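Search this site Search
Week 5 handout: Lining up the streams
Last updated 30th September

By now you have each found out that "synchronized" is a word people put in readme files. Tatico stamps a gripper image when it reaches the driver. Qian stamps a head image when it gets around to it. In last year's set the gap was roughly 348 milliseconds, long enough for a hand to be somewhere else entirely.

Before training anything, do the following in Urnach:

1. Fit one clock offset per camera – per camera, please, not per session.
2. Undistort, then detect the cube markers. The other order also runs, and gives worse poses with great confidence.
3. Drop any stretch where the pose jumps more than 5 cm between samples.

The gripper view and the head view, with a sprig on the table in both:
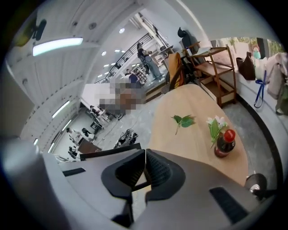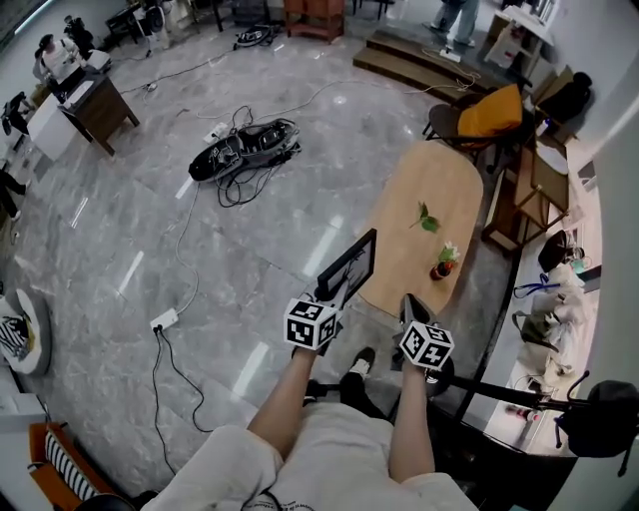 Plot both tracks on one axis before you trust the offset. Pirjo Kokkonen will take questions on step 2, preferably ones that come with a plot. Problem set 2 uses the same loader.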